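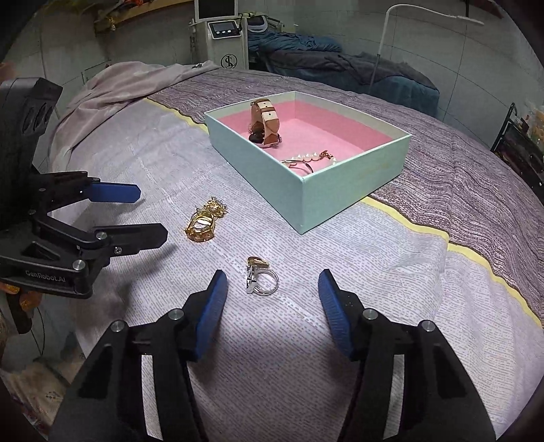

Blue ridged pads either side of a silver ring, jewelry sorting task.

Review: Handheld Grippers on Small Jewelry
September 22, 2020
By the Pumphrey bench desk

Search reviews Go

We compared two sets of finger pads on handheld parallel grippers, the Laltik ridged pad and the Rasimis smooth pad. The task was picking rings, chains and a bead bracelet off a bed sheet and placing them in a small open box. Each pad set got 200 picks.

The ridged pad did better on rings standing on edge. It missed 10 picks, most of them when the ring turned between the ridges as the fingers closed. Closing at half speed fixed nearly all of that. The smooth pad missed 53. Thin bands slid out the bottom, and a fine chain could be lifted only if it was bunched first.

Soft fabric is a harder surface than a bench top. The fingertips push into it before they close, and wrinkles lift one side of the part. We set the approach height by hand and still had to reset it every 20 picks or so.

Pad wear was minor on both sets. Changing the Laltik pads takes a small driver and some patience — the screws are short and easy to drop. The Rasimis pads press on, and one pair worked loose.

For rings and beads, buy the ridged pads. We would keep the smooth ones for flat parts. A longer run with the Illier controller is planned for October.

Related reviews
Illier wrist camera: focus at close range
Rasimis two-finger arm, first look
Pad materials compared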